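The Tray

I had been at Wenside for two months when Ramiro Paredes handed me the glassware ticket, and he did it the way you hand somebody a wet dog. "It's a planner thing," he said. "Or it's a perception thing. Eluned thinks it's perception." Then he went to lunch and took an awfully long time over it.

The ticket was number 184. It said: PRIVA WON'T PUT THE GLASS DOWN. Priva was our planner, and I loved her a little, because she was the first big piece of software I ever got to break by myself. You gave her a start and a goal and she gave you a path, and if she couldn't find one she gave you error 83, meaning no valid placement. The old version told you why. The new version had been cleaned up.

So I spent the afternoon in the demo kitchen with a laptop on my knees and a box of wine glasses, feeding her error 83s like quarters. She'd pick the glass up fine! Beautiful approach, fingers closed just so, up it came. Then the wrist would swing toward the tray and stop, and there we'd all be, me and Priva and the glass, waiting for somebody to think of something.

Eluned Llewellyn came by at four with her coat already on. She had written most of Baltamer, our perception stack, back when it was one file and a prayer, and she still talked about it like a kid who'd gone off to a decent college.

"What's on the tray?" she said.

"Birds," I said. "Hummingbirds. And a lot of pink flowers."

"No, what does Baltamer think is on the tray?"

I hadn't looked. I'm telling you this because I've since told new hires that I looked right away, and I'd like to be straight with someone. I pulled up the obstacle layer next to the wrist view, and she leaned over my shoulder and started laughing.

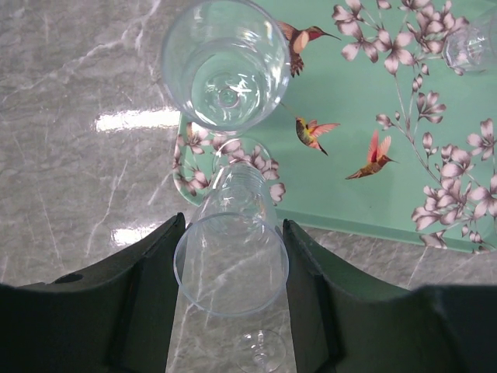
What Baltamer Saw

It had the birds as objects. Solid ones! Baltamer had taken one look at those painted wings and decided they stuck up off the tray, and it had built a fat little box around every bird. The upright glass, which you could knock over with your sleeve, was barely there at all – a thin ring where the rim should be, blinking in and out. So Priva was being perfectly sensible. She'd been told the tray was full of wildlife and she didn't want to set a glass down on anybody.

"It's the depth fill," Eluned said. She took her coat off, and I knew I wasn't making the 8 o'clock train. "Clear glass gives you holes, shiny stuff gives you garbage, and Lozano fills it all in from color."

Lozano was the fill step. It ran between the camera and everything else, and I had never once opened it. We opened it. There was a comment near the top that said "ok for tabletops w/o pictures" and a set of initials, R.P.

We both read it a couple of times.

The fix wasn't pretty. We made Lozano mark its guesses as guesses, and we made Baltamer carry the mark along, and then I taught Priva to ask for a second look from another angle before she gave up on a spot. Eluned typed and I argued about names. She wanted to call the flag "maybe" and I wanted something longer, and it's still called "maybe" today.

The first run after that, Priva thought for so long I figured I'd hung the whole machine. Then the wrist tipped, and went around, and the glass came down on top of the middle hummingbird with a click you could hardly hear.

Ramiro read the change the next morning, standing up, with his coffee going cold on my desk.

"Who wrote that comment?" he said.

"It's got initials," I said.

He scrolled up, and scrolled back down, and approved it. Then he asked if I'd ever worked on drawers.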